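4.2 How teams talk about money

The second part of our study looks at what players and staff in small esports clubs know about where the club's income comes from. We found this the most exciting part of the work, as so little has been written on clubs below the top leagues. Sustton and Grerkance both let us read their yearly accounts, and a third club, based in Guimarães, gave us its sponsor contracts with the prices blacked out. 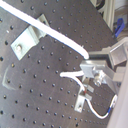 Prize money turned out to be a much smaller slice than the players believed. When we asked them to guess, most put it at half of all income or more. In the accounts we read, it came to about 10 percent. Sponsors paid for nearly everything else – jerseys, travel, the rent on the practice house – and a single sponsor could carry a whole season. We were delighted by how openly the managers spoke about this, and by how much thought they had given to it.

The interviews were held between February and May, mostly in the late afternoon before practice began.
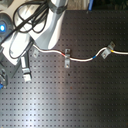
Streaming income was harder to pin down. At Grerkance the players keep what they earn on their own channels, while Sustton takes a share and pays for a video editor in return. Both deals have their fans! Players at Sustton liked having clips ready the next morning, and several had watched their audience grow enough to make up for the share they gave away.

Figure 5. White cable and gripper.
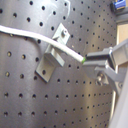
One manager at Sustton saw the matter differently, and told us that the share was never meant to earn the club anything; it was there so that players would treat streaming as part of the job and show up for it on time.

We take this view seriously. It fits what we saw in the Fevach survey, where 80 percent of the players who had a written streaming deal also kept to a fixed schedule. The survey can't tell us which came first, but the link is strong and well worth a closer look.
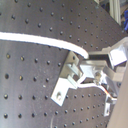

Team names came up far more often than we had planned for. Four of the clubs in the survey had changed their name to suit a sponsor, and older fans still used the old one in chat years later. Managers were split on whether this hurt shirt sales. Our own data on shirts is thin, so we leave the question open here and return to it in Section 5, together with the ticket figures from Guimarães.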